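Home Blog Recipes About Contact

What I learned from cleaning less

July 31, 2024

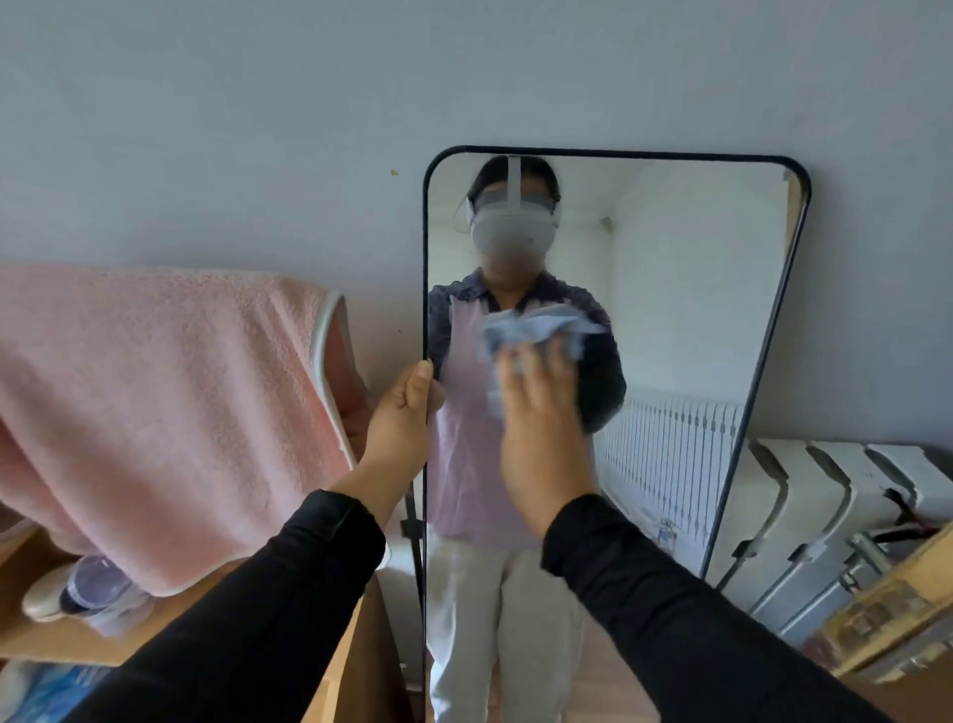 When I moved to this country I had one suitcase and a very strict idea of how a home must be kept. My mother washed the floor every morning before work, and she did the windows each second week, also in winter. I continued the same way in my first apartment without asking myself if I liked it. I was living alone, I had 427 square feet, and still I spent most of my free day with a bucket.

In May I decided to write down every minute I gave to cleaning. I used a small notebook from Cuadros, the stationery shop near the post office, and I kept it on top of the refrigerator. At the end of the month I added everything and the result was 576 minutes. This is more than nine hours. In the same month I read zero books and I called my sister one time.

I told this to my neighbor Faustino Tlapale, who is retired and repairs chairs in his kitchen. He asked me which of those minutes I would miss. It took me some days to have an answer. I would miss the bathroom, and I would miss the bed sheets. I would not miss the top of the door frames.

So I made a change. I divided my tasks in two groups. In the first group are the things that bother me when they are dirty: the sink, the stove, the toilet, the sheets, the floor by the entrance. These I do on a fixed day. In the second group is everything else, and I only do it when I see it and it annoys me. If it does not annoy me, it can wait. The inside of the oven has been waiting a long time and we are both fine.

I also threw out many products. I had eleven bottles under the sink, two of them for wood, and I own almost no wood. Now I have dish soap, white vinegar, baking soda and a bathroom spray from Kinow which I buy because I like the smell. For glass I put a little vinegar in water and I use an old cotton cloth. Please do not use vinegar on marble or other natural stone, because it leaves dull spots. I learned this in the apartment of a friend and I paid for it with an apology and a dinner.

The hardest part was not to feel lazy. When Wálter Bermúdez came to eat with us from the language course, I saw the dust on the bookshelf the whole evening. I was sure that he saw it too. Later I asked him and he did not remember that I had a bookshelf. He remembered the soup.

In June I counted again, with the same notebook, and I had 300 minutes. It is still a lot for some people, I know. A colleague told me she pays a service for up to 200 minutes a month and does nothing more herself. I thought about it, but I like to do the sheets with my own hands, and I like the radio program that comes on at that time.

With the hours I saved I did not do anything impressive. I walked to the river and back. I finished a novel that I started two years ago, and I had to begin it again from page one, because I had forgotten who was married to whom. I call my sister more often now. She cleans every morning, like our mother, and she does not agree with one word of this post.

Next month I want to write about the kitchen drawers, where I still have three potato peelers.

14 shares 6 comments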